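Newsletter, 24.05.2020

Wann nimmt mir endlich jemand die Wäsche ab?

Von Hina Magsi

Liebe Leserinnen und Leser,

seit ich diesen Newsletter schreibe, kommt mit schöner Regelmäßigkeit dieselbe Frage in mein Postfach, mal höflich, mal mit drei Ausrufezeichen: Wann gibt es denn nun den Roboter, der bei mir zu Hause aufräumt? Im Januar hatte ich leichtsinnigerweise versprochen, dem einmal gründlich nachzugehen, und dann lag das Thema wochenlang auf dem Stapel, wie das eben so geht, wenn ständig etwas anderes dringender ist. Jetzt habe ich es endlich angepackt, und es ist ein bisschen länger geworden als geplant. Holen Sie sich also ruhig einen Kaffee dazu.

Angefangen habe ich bei Ihnen. In der letzten Leserumfrage haben wir gefragt, welche Arbeit Sie am liebsten sofort abgeben würden, und es kamen 549 Antworten zurück (danke dafür, ich habe wirklich jede gelesen, auch die handgeschriebene!). Ganz vorn liegt das Zusammenlegen der Wäsche, dicht gefolgt vom Ausräumen der Spülmaschine. Auf dem dritten Platz steht etwas, womit ich nicht gerechnet hatte, nämlich das Sortieren von Kleinkram: Schrauben, Haarspangen, Bastelsachen, die Schublade in der Küche, in der alles landet. Eine Leserin schrieb, sie würde ihrem Roboter als Erstes diese Schublade hinstellen und dann für eine Woche verreisen. Ich kann das gut verstehen.

Was die Maschinen schon können

Fangen wir mit dem Erfreulichen an. Saugen und Rasenmähen sind in vielen Haushalten längst abgegeben, und die meisten, die so ein Gerät haben, reden darüber ungefähr so aufgeregt wie über ihren Toaster. Das liegt auch an der Aufgabe selbst. Ein Boden ist flach, er hält still, und wenn der Sauger eine Ecke auslässt, fährt er eben noch einmal hin. Zerbrochen ist dabei nichts, jedenfalls meistens – meine Bodenvase erzählt da eine eigene Geschichte.

In den Werkhallen ist man naturgemäß weiter. Bei Finton, wo man Kartons für den Versandhandel packt, habe ich einen Vormittag lang zugesehen, wie ein Arm Schachteln von einem Band auf eine Palette hebt, immer die gleiche Größe, immer die gleiche Stelle. Das läuft so ruhig, dass man nach einer Weile schläfrig wird. Dann kam eine Schachtel, deren Deckel ein Stück aufgegangen war, und der Arm blieb stehen, bis eine Mitarbeiterin herüberkam, den Deckel zudrückte und weiterging, ohne ihr Gespräch zu unterbrechen. Für sie war das eine Bewegung von zwei Sekunden. Ich habe auf der Heimfahrt noch lange daran gedacht.

Warum das Kleine so schwierig ist

Über genau solche Bewegungen habe ich mit Samira Chidiac gesprochen, die bei Sernidari die Versuche mit zweiarmigen Robotern betreut. Wir haben über eine Stunde telefoniert, und sie hat mir mit großer Geduld erklärt, weshalb die Haarspange der härtere Brocken ist als der volle Umzugskarton.

»Beim Karton wissen Sie, wo oben und unten ist«, sagte sie. »Bei einem kleinen Ding mit Zacken weiß man oft nicht einmal, wo man hinfassen soll, und wenn man es dann hat, liegt es anders in der Hand, als man dachte.« Wir Menschen merken das in den Fingerkuppen und drehen nach, ganz nebenbei. Eine Maschine, deren Greifer nichts spürt, muss es sehen, und da wird es bei allem heikel, was durchsichtig ist. Glas, Folie, klarer Kunststoff: Die Kamera sieht dann den Tisch dahinter, einen Lichtstreifen am Rand und vielleicht noch einen Schatten, und daraus soll sie sich einen Gegenstand zusammenreimen. Ich musste an meine Brille denken, die ich morgens auf dem hellen Nachttisch suche. Mir fehlt dann allerdings auch genau das Werkzeug, mit dem ich sie finden könnte!

Dazu kommt das Festhalten. Drückt man zu schwach, rutscht das Teil weg, drückt man zu fest, verbiegt es sich oder springt davon. Und wer einmal einer Sechsjährigen ein Krönchen aus dem Kostümfach gerichtet hat, kennt das Gefühl, wenn irgendwo in der Hand etwas leise knackt.

Warum zwei Arme

Das Nächste hatte ich mir nie überlegt, obwohl es so naheliegt. Sehr vieles im Haushalt machen wir mit beiden Händen, ohne es zu bemerken. Die eine hält das Glas, die andere dreht den Deckel. Die eine greift das Hemd am Kragen, die andere sucht den Ärmel. Auch wenn wir etwas nur weglegen wollen, nehmen wir es oft erst mit der einen Hand auf und reichen es in die andere, damit es richtig herum liegt.

Für Roboter ist dieses Weiterreichen eine Aufgabe für sich. Beide Greifer müssen an derselben schmalen Stelle zusammenkommen, ohne aneinanderzustoßen, und für einen Moment halten beide dasselbe Teil. Lässt der eine zu früh los, fällt es herunter. Lässt er zu spät los, ziehen sie gegeneinander. Samira Chidiac vergleicht das mit zwei Menschen, die ein Sofa durchs Treppenhaus tragen und kein Wort miteinander reden dürfen, nur dass das Sofa in diesem Fall zwischen Daumen und Zeigefinger passt.

Auf einem weißen Tisch zwischen hellgrauen Wänden treffen sich die schwarzen Greifer zweier Arme an einem durchscheinenden, gezackten Stück, das an eine kleine Tiara erinnert und fast senkrecht zwischen den Spitzen steht.
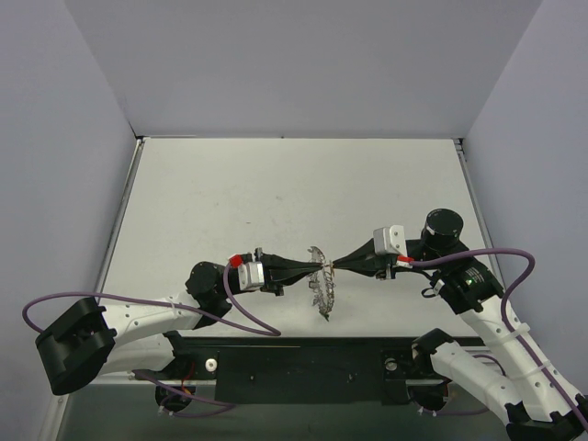 Und was heißt das nun für die Küchenschublade?

Ich hätte Ihnen gern ein Datum genannt. Bei Trinbridge, wo man Geräte für den Haushalt entwickelt, wollte man sich darauf nicht einlassen, und ich fand das eigentlich sympathisch. Man sprach dort von einzelnen Handgriffen, die in den nächsten Jahren dazukommen könnten, etwa gleichförmiges Geschirr einräumen oder Handtücher falten, wenn sie einzeln und glatt auf dem Tisch liegen. Wer meine Handtücher kennt, weiß, dass da schon die erste Schwierigkeit beginnt.

In der Werkstatt sieht es etwas freundlicher aus. Pasaribu, ein kleiner Betrieb mit 32 Beschäftigten, der Modeschmuck und Kostümzubehör verpackt, rechnet gerade durch, ob sich ein zweiarmiger Aufbau für das Vorsortieren lohnt. Dort gibt es mehr als 3.617 verschiedene Artikel, viele davon klein, glänzend oder durchsichtig, und man würde zunächst mit fünf besonders häufigen anfangen. Alles andere bliebe bei den Frauen und Männern an den Packtischen, die das mit einer Geschwindigkeit erledigen, bei der ich mit dem Zuschauen kaum hinterherkam. Eine von ihnen legte mir einen Haarreif in die Hand und bat mich, ihn in die Schachtel zu stecken. Ich brauchte drei Anläufe.

Mein eigener Eindruck, falls Sie ihn hören möchten: Ich glaube, wir werden diese Hilfen stückweise bekommen, eine Aufgabe hier, eine dort, und vermutlich zuerst an Orten, an denen der Tisch leergeräumt und das Licht immer gleich ist. Mein Küchentisch erfüllt keine dieser Bedingungen. Im Augenblick liegen darauf zwei Zeitungen, ein halber Apfel, die Notizen zu diesem Text und eine Socke, deren Herkunft noch zu klären wäre.

Schreiben Sie mir

In der nächsten Ausgabe soll es um die Spülmaschine gehen, denn dazu kamen so viele Zuschriften, dass ich sie hier unmöglich unterbringen konnte. Mich interessiert, welcher Handgriff beim Ausräumen Sie am meisten ärgert (bei mir ist es das Wasser, das auf den umgedrehten Tassen stehen bleibt) und ob Sie einer Maschine Ihre guten Gläser anvertrauen würden. Antworten Sie einfach auf diese Nachricht. Wer in einem Betrieb arbeitet, in dem schon ein Roboter mit anpackt, darf sich besonders gern melden, und auch ein Besuch lässt sich sicher einrichten.

Herzlich
Ihre Hina Magsi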